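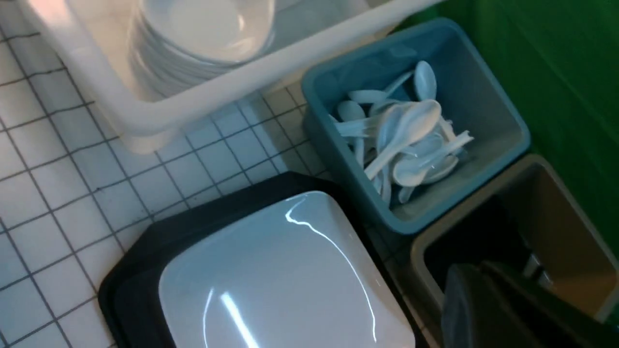
Bowls, spoons and a tray with a plate on it at the Davberg open afternoon.

Three of us from the Idodville catering group went over to Davberg on Wednesday to see Nullora, the table-laying robot that Guilan Yao's team has been promising us since the spring. The job sounds small: take crockery out of tubs and set it on a tray. I have trained sixteen-year-olds to do it before the kettle boiled.

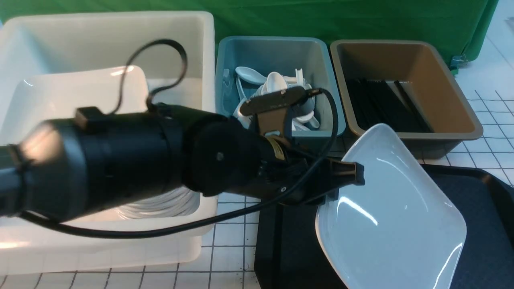 Yao told us it had done 208 practice trays before we came. She didn't say how many of those needed a hand, and when I asked I was given a biscuit. My watch made one tray 55 seconds, with the tubs set out ready by a person. 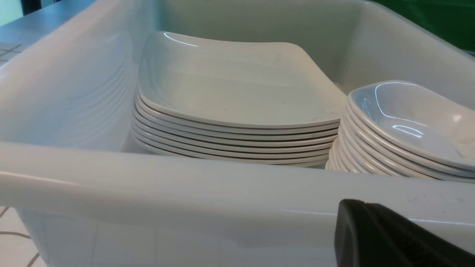
Plates on the left, bowls on the right, all still in the tub.

Chenxi Luo, who runs the kitchen at Ding, wanted to know about chipped plates and gravy. Both are "on the list". So is the price, it seems. I'd like to see it on a Friday lunch with the dishwasher down before anyone signs a thing. 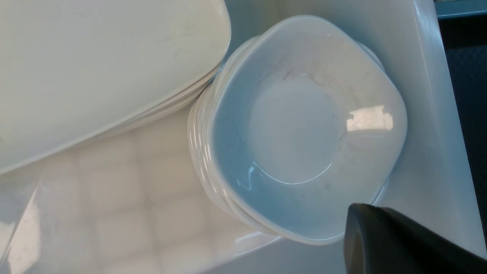
Next visit

Davberg will have us back in August. Three places, names to the office please.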